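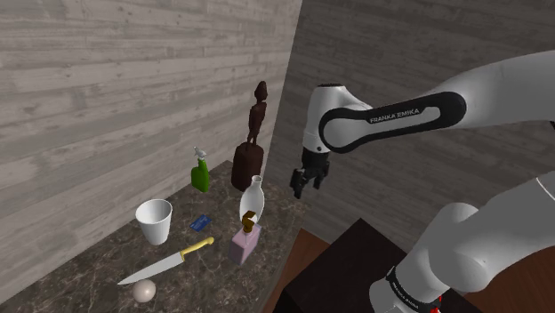

3. Planning a grasp in a cluttered cell

Course notes, Robot Software II. Read sections 1 and 2 first. The code for this section is in the Caron repository, folder 03_clutter.

3.1 The problem

The arm is a Franka, simulated, with a parallel gripper. The gripper starts with its fingers pointing down near the white vase-shaped bottle. The task is to pick up the paper cup and put it back upright at a second pose on the marble counter. The planner gets joint limits, a collision model and a goal pose. It does not get a path.

3.2 Collision model

Caron builds one convex hull per object. This works for the cup and the card. It works badly for the spray bottle, where the hull fills in the space under the trigger head, and for the figurine on its block, where it fills in the space beside the arms. Split both into two hulls. The knife is low, but its blade and handle still need a hull if the fingers come close to the counter. Set the padding to 12 mm for the first run and lower it only after a path is found.

The two plank walls are planes. Add them by hand. The scene loader skips anything without a mass.

3.3 Choosing the grasp

The cup is wider at the rim than at the base, so a grasp from straight above closes on a sloped side. Sample grasps around the vertical axis and throw out any where a finger hull touches the perfume bottle or the vase. In the reference run, 51 of 129 samples were left after this test, and 38 of those had an inverse kinematics solution. Rank what remains by distance from the joint limits.

3.4 Common errors

Start state in collision: the padding is too large, or the gripper is missing from the allowed collision list.

No solution found: check the goal pose first. Many students give it in the counter frame when Caron expects the base frame.

Path found, arm jerks: time scaling was left off.

3.5 Exercise

Run the planner with one hull per object, then with the split hulls. Report planning time and path length for each. Hand in the log and half a page of text by 3rd November.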